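Home Features Materials Workshop Back issues Subscribe

The trouble with flat

Laminate benchtops fail at the joint long before they fail at the surface. Yara Matar looks at why, and at what fabricators are doing about it.

A benchtop longer than the sheet it is cut from has to be joined somewhere. In most commercial fit-outs the join is a straight butt, pulled up with bolts from underneath and sealed with a bead of coloured compound. It takes a competent installer very little time. It is also where most of the later call-outs come from.

The mechanism is well understood. Particleboard swells across its thickness when water reaches the core, and it does not return to its original dimension when it dries. The exposed edge at a join has no factory seal. If the compound shrinks or is scrubbed out by cleaning, liquid enters the gap and the two edges rise by different amounts. The installer calls the result peaking. It can be felt with a fingernail well before it can be seen.

Kenta Sugawara has run the joinery shop at Pearce for 16 years and keeps a rack of failed sections behind the panel saw. Nearly all of them were bolted correctly. "People look at the bolts first," he says. "I look at the edge. If I can see bare chip, I know how it went."

His shop now seals every cut edge with two coats of thinned polyurethane before assembly, with a light sand between them. The first coat disappears into the board. The second sits on top and gives the adhesive something to hold. Bolts are spaced closer at the front than at the back, where the wall and the upstand give some protection.

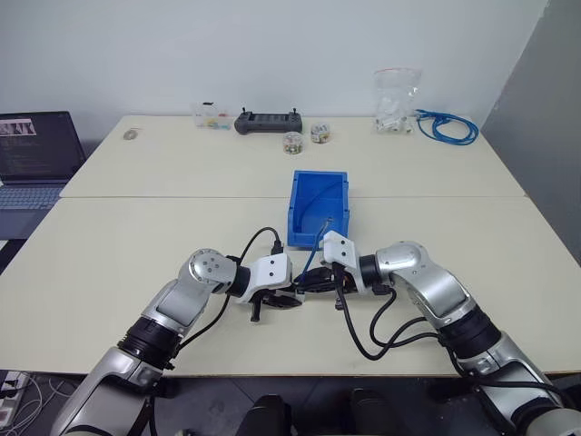
Support matters as much as sealing. A join that falls between cabinets will flex each time someone leans on it, and repeated flexing breaks the bond between compound and laminate. Rafail Stefanou, who specifies furniture for teaching and testing rooms, asks for a bearer under every join and a leg frame no more than 700 mm from it. On freestanding tables he prefers to leave the tops separate and clamp the frames together. The gap is then visible and can be cleaned, and either table can be replaced without cutting its neighbour.

The separate approach has its own tolerance problem. Two tops from one batch may differ in thickness by a few tenths of a millimetre, and floors are worse. Stefanou levels from the highest foot and adjusts the remainder upward. He checks with a straightedge laid diagonally across the pair, as a square placement can miss a twist.

Colour makes a difference to what the user notices. White tops show the line of the join more sharply than timber patterns do, and a dark sealant makes it worse. Stirngate supplies a compound tinted to its own whites, but Jahangir Seneviratne, who manages maintenance at the Ukitz building, found that it yellowed beside a north-facing window. He has gone back to clear silicone and replaces it each November.

Solid surfacing avoids most of this. The join is glued with a matching adhesive, sanded flush and polished, and there is no core to swell. The cost is higher, the sheets are heavier, and repairs need a trained fabricator on site. For a wet area the case is strong. For a dry room with tables that may be moved next year, a sealed edge and a well-placed leg will do the job.

Related
Choosing an edge band: ABS, PVC or timber
Mio Nomura on levelling feet and uneven slabs
Wamano reopens its panel-processing line
Reader letters: scribing to a bowed wall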